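I went to the Cundbridge town meeting in January 2025 expecting to sit through the budget and go home. The budget took most of the evening. The part I want to write about came near the end, when Ita Dunne asked the council why the Loko Street polling place is being closed.

The answer was that four polling places are being merged into one at the high school. The clerk's office says it will save $3,588 per election. I have no reason to doubt that number. I just think it's a small one for a town our size.
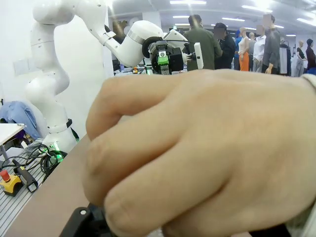 Loko Street is where I've voted for nine years. It's a short walk for most people on the east side. The high school is on the other side of the highway, and the last bus that way leaves at 6. Anyone who works a regular shift and doesn't drive will have to vote early or by mail.

Council member Kelechi Shehu said mail voting covers that. Maybe it does for some. My neighbor Morenike Iyamu had her ballot sent back last fall over a signature, and by the time the letter reached her the deadline to fix it had passed. She votes in person now and wants to keep doing it. 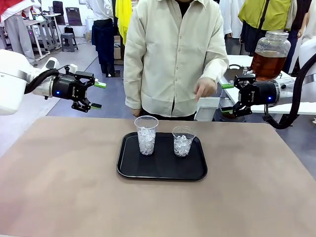
To be fair to Shehu, he stayed after and answered questions. He said poll workers are hard to find, and that's true. I've worked two elections myself and we were short both times. But the town pays less per day than Tavance does, and I don't recall the council ever voting on a raise.

Abimbola Ugwu was the only member who asked for a delay. She wants turnout numbers by precinct before anything is final - a pretty basic request, I thought. It failed for lack of a second.

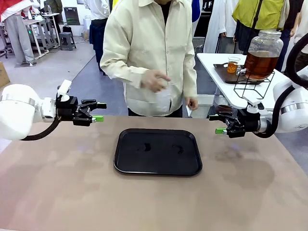 There is one more vote on this in February. Public comment is limited to two minutes a person, and you have to sign up with the clerk before the meeting starts. I've signed up. Zainab Iyamu is collecting letters from people who can't make it, and you can leave yours at the front desk of the Amadi branch library.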